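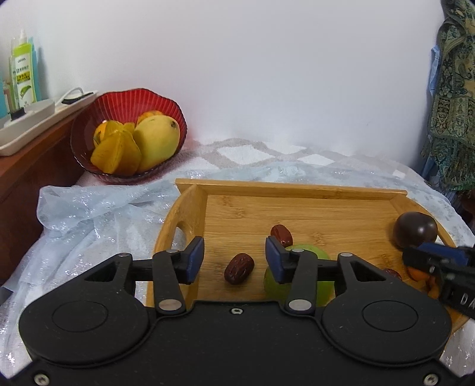 4. Loading the tray

4.1 Before you start

The Multby bamboo tray is made for whole, unpeeled fruit and for dried fruit such as dates. It isn't meant for cut fruit, berries or anything that leaks juice. Read section 3 (First cleaning) if the tray has just come out of its carton. A new tray should be wiped twice and left to air dry overnight.

You need:
the tray
a soft dry cloth
a flat place to set the tray, at least 29 inches wide
a bowl or basket for fruit that will not go on the tray

The tray can be loaded on a table, a counter or a made bed. On a bed, spread a clean sheet first and pull it tight. A soft mattress lets the tray tip when one end is heavier than the other, so load from the middle outward.

CAUTION: Do not set the tray on a stove, a radiator or a heated blanket. Bamboo dries out and the slats can open up.

4.2 Putting fruit on the tray

1. Wipe the slats with the dry cloth. Follow the direction of the slats and finish with the inside of the rims.

2. Check each fruit. Press lightly near the stem end. Set aside anything soft, split or sticky.

3. Place the largest fruit first, near the center. A grapefruit or a large orange belongs in this spot.

4. Place small citrus, such as mandarins, to one side of the large fruit. Leave a finger's width between pieces so that air can pass.

5. Add round, smooth-skinned fruit next. These roll easily. Keep them close to a rim.

6. Put dried dates on last. They can lie directly on the slats, but a sugary date will leave a mark if it stays in one place for more than a day. A square of baking paper under the dates prevents this.

7. Lift one end of the tray about an inch and put it down again. If any fruit rolls, move it against a rim and repeat.

Note: The total load must not be over 100 ounces. The handle slots are cut through the end walls and are the weakest part of the tray. 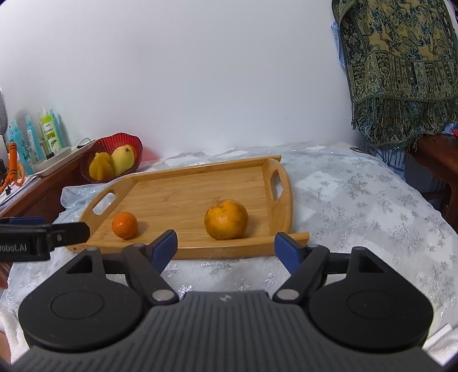
Tray with two citrus fruits, large fruit near the center.

4.3 Fruit that stays off the tray

Some fruit is better kept in a bowl. Mangoes give off a gas that makes nearby fruit ripen faster, and the ridges of a star fruit bruise on the slats. A woven bowl on a nearby cabinet works well for both. The Piras bowl (order no. 273) is sold for this purpose, but any open bowl will do.

Bananas should be kept apart from both the tray and the bowl.

Bottles should not be carried on the fruit tray. A tray with a closed, wipeable base, such as the Skilico shallow tray, is a better choice for bottles and jars.

4.4 Carrying the tray

1. Clear plastic bags, papers and loose cloth away from the place where the tray will be set down. A bag trapped under one end makes the tray slide.

2. Stand at the long side of the tray and put one hand into each handle slot from the outside. Four fingers go through the slot, thumbs stay on top of the rim.

3. Lift straight up. Hold the tray level at waist height.

4. Set the whole base down together. If this isn't possible, lower the end with the lighter fruit first.

5. Take your hands out of the slots one at a time.

CAUTION: Do not carry the tray by one slot, and do not drag it across a sheet or tablecloth. The lower edge catches on fabric and can pull threads, especially on printed bedding and fringed shawls.

4.5 Taking fruit off

Unload in the reverse order - dates first, large fruit last. When only two or three pieces are left, move them toward the middle before lifting the tray.

If a date sticks, don't pull it. Slide a butter knife flat under it, or hold a damp cloth against the edge of it for a minute. Scraping with a sharp knife takes the finish off the slats.

4.6 Daily care

Turn citrus fruit once a day so that it doesn't rest on the same spot. Small marks and dull patches on grapefruit peel are normal and don't affect the fruit. Remove any piece with a white or green powdery spot, and wipe the slats under it with a cloth dampened in water and a little vinegar.

Dry the tray right away after any damp cleaning. Don't soak it, and don't put it in a dishwasher.

Oil the tray twice a year, for example in April and again in the fall. Use food-safe mineral oil only. Put on a thin coat, wait some 20 minutes, and wipe off whatever has not soaked in. Keep fruit off the tray until the next day.

4.7 Common problems

The tray rocks on a hard surface.
Check for crumbs or a fruit sticker on the underside. If the base is clean, the tray may have warped. Lay it upside down under a few heavy books for two days.

Fruit rolls to one end.
The surface is not level. Turn the tray a quarter turn, or move it to a firmer spot.

The slats feel rough.
Sand lightly along the slats with fine paper, wipe off the dust and oil as in 4.6.

A slat is loose.
Stop using the tray. Replacement trays can be ordered from Plivska under part no. 2079. Single slats are not sold.

Section 4 revised 2022-02-22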